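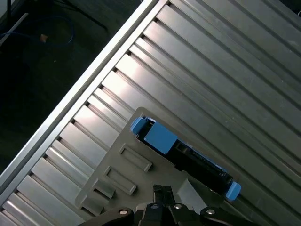
홈 파인 알루미늄 작업대 청소하고 관리하는 법

알루미늄 프로파일 상판을 처음 들이면 다들 비슷한 말을 한다. 튼튼하다, 가볍다, 멋있다. 한 달쯤 지나면 말이 바뀐다. 홈에 뭐가 이렇게 많이 끼냐고. 이 글은 그 한 달이 지난 사람을 위해 썼다. 아직 안 지난 사람은 즐겨찾기만 해두고 나가서 행복한 시간을 보내도 된다.

내 작업대는 길이 1000밀리미터짜리 상판 두 장을 이어 붙인 것이다. 합쳐서 2000밀리미터. 살 때는 넓어서 좋았는데, 청소할 때도 똑같이 넓다. 견적서에는 이 부분이 안 나온다.

준비물

마른 붓 하나. 페인트 붓 중에서 털이 뻣뻣하고 폭이 좁은 것이 좋다. 새것을 살 필요는 없고, 굳은 페인트가 붙은 것만 아니면 된다.
나무 꼬치 한 줌. 금속 송곳을 쓰고 싶은 마음은 이해하지만 참자.
청소기와 틈새 노즐.
극세사 천 두 장. 하나는 젖은 용도, 하나는 마른 용도.
중성세제 조금. 주방에 있는 그것.
여유가 되면 이소프로필알코올. 테이프 자국에 쓴다.

1단계. 상판 비우기

당연한 말이지만 대부분 여기서 타협한다. 부품 트레이를 옆으로 밀어놓고 그 주변만 닦은 다음, 다시 밀어서 반대쪽을 닦는다. 그러면 트레이 밑에 있던 나사가 홈을 따라 굴러가 방금 청소한 곳에 자리를 잡는다. 트레이든 고정판이든 전부 들어서 다른 데로 옮기자. 플라스틱 트레이 바닥도 뒤집어서 한 번 확인한다. 쇳가루가 박힌 트레이는 밀 때마다 상판에 성실하게 줄을 긋는다.

2단계. 바닥의 케이블부터 치우기

상판을 털면 먼지는 바닥으로 간다. 바닥에 케이블이 널려 있으면 먼지는 케이블 위로 간다. 순서를 바꿔서 케이블을 먼저 정리해야 두 번 일하지 않는다. 느슨하게 둥글려서 벨크로로 묶고, 작업대 다리에서 떨어진 곳에 둔다. 너무 꽉 감지는 말 것. 나는 예전에 케이블을 주먹만 하게 감아놓고 뿌듯해하다가 커넥터 쪽이 꺾여서 새로 산 적이 있다.

3단계. 결 방향으로 붓질

붓은 반드시 홈의 방향을 따라 움직인다. 가로질러 쓸면 먼지가 이 홈에서 저 홈으로 이사만 다닌다. 한쪽 끝에서 시작해 반대쪽 끝까지 길게 밀고, 끝에 모인 것을 청소기로 빨아들인다. 홈이 많다고 중간을 건너뛰면 나중에 어디를 건너뛰었는지 조명이 알려준다. 골이 진 금속은 빛을 비스듬히 받으면 숨기는 게 없다.

압축공기는 권하지 않는다. 빠르긴 하다. 칩과 먼지가 빠르게 온 방 안으로 퍼진다. 꼭 써야겠다면 보안경을 쓰자.

4단계. 꼬치로 긁어내기

붓으로 안 나오는 것은 대개 굳은 접착제나 테이프 조각이다. 꼬치 끝을 홈 바닥에 대고 눕혀서 민다. 세워서 찌르면 꼬치가 부러지고, 이제 홈에는 접착제와 꼬치 조각이 함께 있게 된다. 잘 안 떨어지면 알코올을 조금 묻혀 4분 정도 불렸다가 다시 민다. 이때 창문은 열어두고 불꽃이 나는 물건은 멀리 둔다.

5단계. 물걸레, 그리고 바로 마른걸레

미지근한 물에 중성세제를 몇 방울 풀고 천을 꽉 짠다. 물이 뚝뚝 떨어질 정도면 홈이 수로가 된다. 역시 결 방향으로 닦고, 깨끗한 물에 헹군 천으로 한 번 더 닦은 뒤 마른 천으로 마무리한다. 홈 안에 남은 물기는 마른 천을 손톱으로 눌러 가며 따라가면 된다. 지루하다. 라디오를 틀자.

알루미늄은 알칼리성 세정제와 사이가 나쁘다. 기름때가 잘 지는 강력 세정제를 뿌렸다가 얼룩덜룩해진 상판은 닦아도 원래대로 돌아오지 않는다. 철수세미도 안 된다. 브러시드 마감은 한 방향으로 난 고운 결이 전부인데, 거기에 동그라미를 그려 넣으면 볼 때마다 생각난다.

6단계. 테두리 레일

가장자리 레일은 면이 매끈해서 금방 닦인다. 그래서 다들 레일만 반짝이게 닦고 청소를 끝냈다고 믿는다. 정작 때가 모이는 곳은 레일과 첫 번째 홈이 만나는 안쪽 턱이다. 천을 꼬치에 감아서 이 턱을 끝까지 한 번 훑어준다. 나온 것의 색을 보고 놀라지 말 것.

7단계. 다시 올려놓기

상판이 완전히 마른 다음 트레이를 올린다. 트레이 모서리를 홈 방향에 맞춰두면 나중에 움직였는지 한눈에 알 수 있고, 공구를 줄 맞춰 놓기도 쉽다. 잘 미끄러지는 트레이라면 바닥에 얇은 고무 패드를 붙인다. 양면테이프로 상판에 바로 고정하는 방법도 있는데, 그러면 다음번 4단계가 길어진다.

얼마나 자주 해야 하나

붓질과 청소기는 작업이 끝날 때마다, 물걸레는 한 달에 한 번이면 충분하다. 나는 3단계까지는 꼬박꼬박 하고 5단계는 11월에 몰아서 한다. 따라 하라는 뜻은 아니다.

홈에 떨어진 작은 나사는 자석으로 꺼내면 되지만, 스테인리스 나사는 자석에 잘 안 붙는 것이 많다. 그럴 땐 끝이 가는 플라스틱 핀셋을 쓴다. 핀셋도 홈에 빠뜨렸다면 잠깐 쉬었다가 하자.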